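Packing Soft Cases: Fill, Fold and Closure
Speaker notes, December
Posted by the Trolell training desk

We use cookies to remember your preferences and count visits. By continuing to read you accept this. Manage settings.

Running time is 28 minutes without questions. The notes follow the slide order. Text in square brackets is for the speaker and should not be read out.

Slide 1. Scope

This talk covers small zippered fabric cases with a separate lid: the kind sold for underwear, swimwear, chargers or wash things, and often used for whatever is left over when the main bag is full. Hard cases are out of scope. So are compression bags with a valve, which were covered in the Sukport session and have different failure modes.

The question is narrow. Given a case and a pile of small garments, in what order should they go in so that the lid closes on the first attempt and stays closed in transit?

[Ask how many people have a case like this in their bag now. Wait for hands. Move on.]

Slide 2. Terms

Body: the lower part of the case, below the zipper.
Lid: everything above it.
Seam line: the path of the zipper tape.
Crown: the part of the load that stands above the seam line when the lid is open.
Stray: any piece of fabric that crosses the seam line.

The last two do most of the work in this talk. A crown is acceptable within limits. A stray never is.

Slide 3. Usable volume

Fabric cases are usually sold by outside dimensions. Usable volume is smaller for two reasons. The corners are rounded, and folded cloth will not fill a rounded corner without being pushed there. The walls also bow outward under load, which pulls the two sides of the zipper apart at the middle of the long side.

Our working limit is 80 percent of the body volume before the lid is brought over. Above that the zipper will often still close, but the person closing it needs one hand to press and another to hold the opposite side, and the slider is being pulled at an angle.

Weight matters less. For the Bilgin medium case we set 300 grams of garments as a training load, mainly so that everyone in a class is working with the same thing. [If asked: dry cotton, weighed on a kitchen scale.]

Slide 4. Sorting before packing

Sort by thickness first and by garment type second. People tend to do it the other way around, and end up with a stack of mixed thickness that tips over when the case is lifted.

Thick items: socks with terry soles, padded tops, anything with a molded cup.
Medium items: T-shirts, cotton briefs, sleepwear.
Thin items: stockings, swimwear, slips, handkerchiefs.

Put aside anything with a drawstring, a strap or a loose label. These go in last but one, with the loose ends tucked inside the fold. Straps account for most of the strays we see in class.

Slide 5. Folding

Fold to the short side of the case. A piece folded to the long side has to be bent again at the end wall, and the bend springs back toward the zipper.

Steps, as taught:

1. Lay the garment flat and smooth it once from the center outward.
2. Fold in the sides until the width matches the short side of the case.
3. Fold or roll from the hem upward. Rolls suit medium items. Thin items slip when rolled and should be folded flat.
4. Turn the last edge under.

[Demonstrate with one T-shirt and one pair of briefs. Do not demonstrate socks, it uses up four minutes and leads to an argument about pairing.]

Slide 6. Loading order

Thick items go along the end walls, standing on edge. Medium items fill the middle, also on edge, with the folded side up. Thin items lie flat across the top as a single layer. This layer is the only part of the load that should be near the seam line, and it should be 6 mm or less when pressed with an open hand.

A flat top layer has a second use. It gives the lid a smooth surface to slide over and holds down the edges underneath. If a case has been packed without one, the edges of the standing items catch on the lid lining as it comes across.

Slide 7. Color

Short slide. Dark and light items can share a case if both are clean and dry. For the return trip, keep worn items in a second case or in a cloth bag. In class we like to use one light piece and one dark piece against a patterned case, because strays of either color then show up from the back of the room.

Slide 8. What an unfinished pack looks like

[Leave this slide up for a full minute before speaking. Let people find the problems themselves.]

Three conditions can be read from the outside of a case before anybody touches the slider.

The first is a loose crown. On the pink case, a piece of white cloth pokes up out of the top in a bunch. Bunched cloth traps air and has no fixed height, so pressing it in one place raises it in another. Pressing harder is the common response and is worth avoiding, as the material moves sideways toward the zipper tape.

The second is an outside drape. The black fabric lies partly over the case. In class terms it is handled as not packed yet: lift it clear, fold it, and decide where it goes.

The third is a stray at the end, and it is the one most people miss. Look for the small scrap of white at the upper right end. Small strays matter as much as large ones, since a slider will ride up over a large fold and stop, but will draw a thin edge into the teeth.
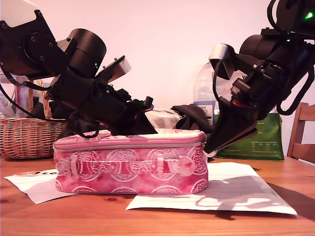

Slide 9. Recovery procedure

For a case in that condition, in order:

1. Set aside anything lying over the outside.
2. Open the lid fully. Working through a half-open lid saves no time.
3. Take out the bunched piece, shake it once, and refold to the short side.
4. Press the remaining load down with a flat hand and check the height at both ends.
5. Return the light piece as the flat top layer. If there is no room, it goes in another case.
6. Run a fingertip along the whole seam line, corners included.
7. Close from the hinge end, in two strokes, with a pause at the corner.

Step 6 is skipped more than any other. It takes a few seconds, and a jammed slider in a printed fabric case often means a pulled thread somewhere visible.

Slide 10. Jams

If the slider stops, stop with it. Back it off the way it came, holding the tape flat on both sides. Pull the trapped cloth at right angles to the teeth. Pulling along the teeth feeds more in.

Soap or candle wax on the teeth is fine for a stiff zipper. It does nothing for a jam caused by cloth. Keep wax off light garments.

Slide 11. The Nirumow sheet

The one-page sheet covers the seven recovery steps and the terms from slide 2. The print on the current version is small in the sorting table, and the next version will move that table to the reverse. Copies are on the side table by the door.

[Questions usually start here. The common ones:]

Does rolling save space? In a rectangular case, seldom. It makes items easier to find.

Should the case go into the suitcase flat or on edge? On edge, zipper up, if the suitcase is deep enough. Otherwise flat, with the lid facing the suitcase lid.

Can a wet swimsuit go in? Only in a lined case, and take it out on arrival.

Slide 12. Exercise

Pairs, one case per pair, same training load. One person packs and the other checks the seam line. Swap after the first closure. Leave the cases open on the table at the end so that the next group can start from step 2.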